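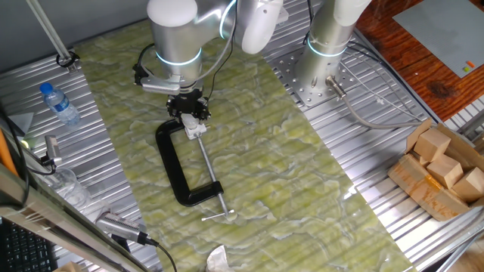 Shahnaz Dissanayake wrote in to ask when one of these things is going to come and tidy her workshop, and whether she should bother sorting the clamp drawer in the meantime. Sort the drawer, Shahnaz! I say that with real affection, as someone who has put off plenty of jobs on the grounds that a machine would surely be along soon to do them for me.

It's a fair question, though, and I get it more and more. So I've gathered up what I know (some of it from reading, some from pestering people who work with robot arms) and mixed it in with the usual tips.

Picking things up

A C-clamp is a lovely example of an awkward object. It's heavy on one side, the screw sticks out at whatever angle you left it, and the little swivel pad at the end is made to wobble. You or I grab it by the frame without a thought. An arm with two fingers has to choose a spot, and if it takes hold of the pad end, all the weight is hanging somewhere else. The good ones can manage a lift like that on a tidy surface. Ask them to do it from the bottom of a bucket of mixed hardware and I think you'd be waiting a good while.

What you can do tonight: wind your clamps most of the way closed before you put them away, so the screws don't snag on each other. Hang them by the frame on a length of pipe or a stout dowel. A drop of light oil on the threads, wipe off the extra, and run the handle up and down a few times. If the pad has gone stiff, work it loose with your fingers before you reach for pliers.

Sorting and putting away

This is where machines are getting useful, as long as the things being sorted look alike and always arrive in the same place. Firnport, where my cousin does the packing, handles 800 small parts in a shift with one arm and one person, and the person still gets called over whenever two parts stick together. A kitchen junk drawer is a much harder job than that, poor thing.

For offcuts and little wooden blocks, I like an open cardboard box with the flaps folded right back. Keep one box for pieces worth saving and be strict about it. Anything shorter than your thumb goes to the kindling pile. When the box is full, stop adding to it and build something!

Tightening and wiping down

I get asked whether a robot could hold a glue-up for me. Turning a screw is fine, I'm told, but knowing when to stop is another matter, and too much pressure squeezes the glue right out of the joint. Snug each clamp a little at a time, going back and forth along the board, until you see a thin, even bead. Leave it a good 50 minutes before you fuss with it, longer if the garage is chilly, and scrape the squeeze-out while it's rubbery.

Wiping the bench is still yours too, I'm afraid. I do mine for 10 minutes at the end of the day with the radio on, and I've come to like it.

So my answer for now is that they can do one chore, set out neatly, with somebody nearby. I'll come back to this in the spring, and if yours has learned to fold a drop cloth, please write and tell me all about it.

Reading time: 3 minutes
Last updated: October
Contact | © Nirnau Home & Workshop | Back to top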